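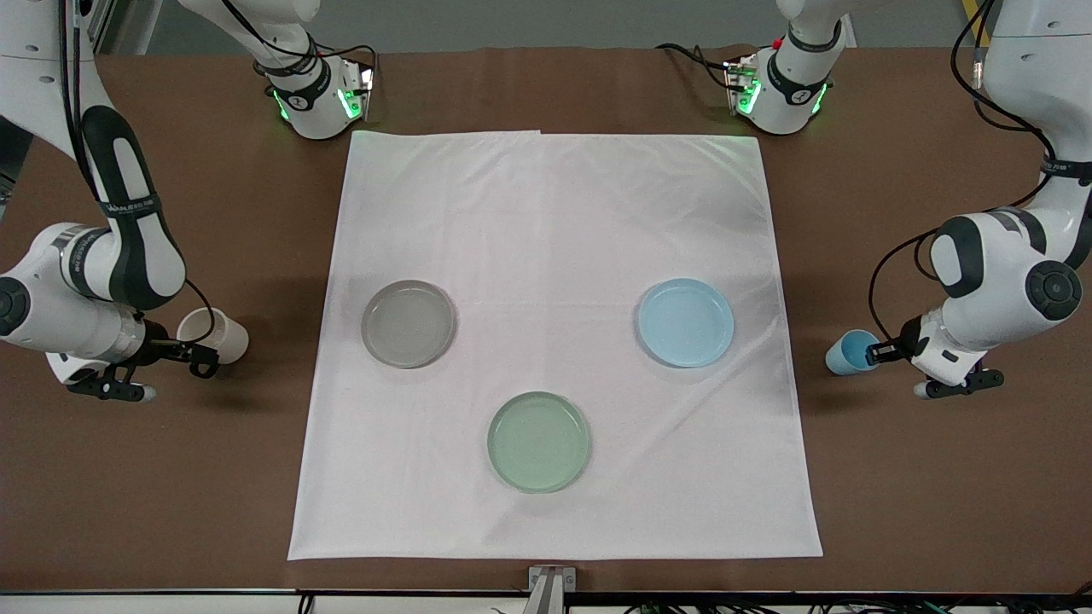

Ollstead Skin and Make-up list
Subject: Re: cleansing balm leaving a film - which one next?
Date: Jul 21, 2026

Replying to the list as a few of you asked the same thing off-list.

> I've been using the Wastance balm every night since November and I
> still get a greasy film round the eyes afterwards, worst when I've
> worn waterproof mascara. I rinse with warm water and it doesn't
> shift. Second cleanse helps but then my cheeks feel tight. Is it
> the balm or am I using it wrong? Also has anyone tried the Hou one?
> The big tub looks good value but I don't want to be stuck with it.

Probably a bit of both. I used the Wastance for two years and went through the same thing.

The old version had more emulsifier in it, as far as I can tell from comparing the two labels. It went milky as soon as water touched it. The new one needs more help. What worked for me was putting it on a dry face with dry hands, massaging for a minute or so, then wetting just the fingertips and going over the whole face again before rinsing. You should feel it change from slippery to thin. If you go straight to the tap from the oily stage, most of it stays where it is, and the eye area is where you notice.

Use less as well. I was taking out a lump the size of a grape and half that is plenty, even with foundation on.

For the waterproof mascara I'd take that off first with a separate remover. Hold a soaked pad against the lashes and count to twenty before wiping. Balm will do it eventually, but you end up rubbing, and you push more product into the lash line. If your eyes go blurry after cleansing that's usually the cause.

On the tight cheeks: which second cleanser are you using? If it's a foaming one, try it only on the nose, chin and forehead and leave the cheeks alone. Or swap to a plain milk. I did the second for most of last winter and the dry patches by my mouth went. I can't say for certain it was the milk, as I'd also stopped using an acid toner at the same time.

Now the Hou. I've had a tub on the go for 5 weeks. It is firmer than the Wastance, more like a set wax, and you have to warm it between your palms or it drags. It rinses cleaner. No film on me at all, though I don't wear much round the eyes in the week. The smell is slightly herbal and goes once it's rinsed. It did sting when I got it in my eye, which the Wastance never has, so keep that in mind if you're sensitive.

Ignore the big tub for now. The 400 ml looks cheaper per wash but balms pick up water and bits once they've been open a while, and mine from another brand went grainy before I was two thirds down. There is a small travel tin, which Trollbridge in the high street had last time I was in, next to the cotton pads. They don't list it on their website. If they've run out, ask at the counter - the tester is kept behind it and they'll put some in a pot for you.

Someone asked about the flannel question too. I use a thin muslin, damp and wrung out, one pass and no scrubbing. A clean one each time, washed without fabric softener. The softener leaves its own coating and I did wonder for a while if that was my film. Worth ruling out before you spend anything.

If you do finish the Wastance, I'd be interested to know whether the batch makes a difference. The one I liked least had 336 at the start of the code on the base, and a friend with a tub starting 295 had no trouble with it. Two tubs isn't much to go on, so if anyone else has one in the cupboard please turn it over and post the first three digits, along with whether it rinses off properly for you.

I don't know about the Hou toner, I've not tried it. There was a thread on it in the spring, so have a look in the archive under "toner, sticky".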